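Search this site Go
Home | Visits | Workshops | Letters | Back Issues | About

A Day Behind the Panels at Stalora
Sun 18 August | By the Visits Desk
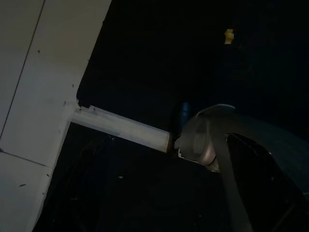
Issue 60, page 2

I have wanted to see inside the Stalora works ever since we bought our first secondhand wardrobe from them, and last month's open day finally gave me the chance. What a morning! I went in thinking I'd stay an hour and came out after lunch with a tote bag full of paint cards and a new respect for the humble clothes rail.

Stalora makes and repairs plain white fittings: rails, pegs, brackets, wall panels, the sort of thing you lean a coat on and never think about. The building is on the far side of Kundham, past the canal bridge, and if you come by bus (I did) you get off at the feed store and walk back a little way. Doors opened at ten. There was already a line, mostly families, plus a few people who clearly knew each other from the trade and were deep in a conversation about hinges.

They let us in through the repair side first, and I'm so glad they did. New things are nice, but I love seeing what happens to a piece after years of hands and coats and wet umbrellas. All the returned pieces are kept in a long room with good north windows, and you're allowed to get right up close. My favorite was a pale gray-white panel with a white rod sticking out of its side. Very simple, very plain, and full of marks once you looked. The paint was scuffed near the spot where the rod joins on, and there was a brownish ring at the tip of the rod, either rust or just dirt. I could have stood there half the morning.

Our guide was terrific about this sort of wear. She told us the place where a rod meets a panel is where the trouble nearly always begins, and that she checks it before anything else. Then she asked us all to go home and run a finger around our own towel rails. (I did. I have ordered paint.) A boy near the front wanted to know if you could hang from one, and she took the question very seriously and explained how the load gets passed into the board, and why a short rod will put up with more than a long one. He looked thrilled.

She also talked about dark specks, which some of the older panels had, our pale one included. They can be old pin holes, chips, or plain dirt, and the first job is always a damp cloth before anybody reaches for filler. I liked that. I have filled at least one crumb in my life.

After that came the joining shop. Stalora builds its wide panels in sections, and the seams are a matter of some pride. There are two camps in the building, we learned: those who like a seam to show as a fine dark line, and those who want it filled and sanded until it's gone. I'm with the fine line people. It gives a big flat surface something to do! We got to try the sanding blocks on scrap pieces, and the dust was wonderful and got into everything, including my sandwich.

The paint room was the one part we had to see through a window. Even so, it was worth the wait. The white they use most is called Rurnus, and it has a good bit of gray in it, so it stays calm in bright light and doesn't go yellow next to a lamp. The card on the wall said 1,411 panels had been finished in it since July of last year. They had sample boards propped at different heights so you could see how the same color gets darker as the light falls off toward the floor. I've painted a lot of walls and never once thought to test a color down by the baseboard.

Tea was in the yard, under a big awning, with very good seed cake from the Yusof bakery next door. I bought a second slice for the bus and ate it before I reached the gate.

The shop at the end is small and sensible. Mostly offcuts, seconds, bags of mixed brackets, and rods in whatever lengths are left over. I came home with a short one for the back hall, where we have needed somewhere to dry dishcloths for as long as I can remember. The seconds shelf was almost bare by noon, so if you want a bargain, go there first and do the tour afterward.

A few practical notes. The floors are flat all the way through, and strollers had no trouble. Wear shoes you don't mind getting dusty. The sanding table is popular with children and the wait gets long after eleven. Entry was free, with a jar by the door for the new roof over the repair room, and the chalkboard beside it had the total at 3,420 when I left.

The next open day hasn't been set yet, but you can leave your address at the desk and they'll mail you a card. I put mine down twice, once for me and once for my sister.

Previous | Next | More Visits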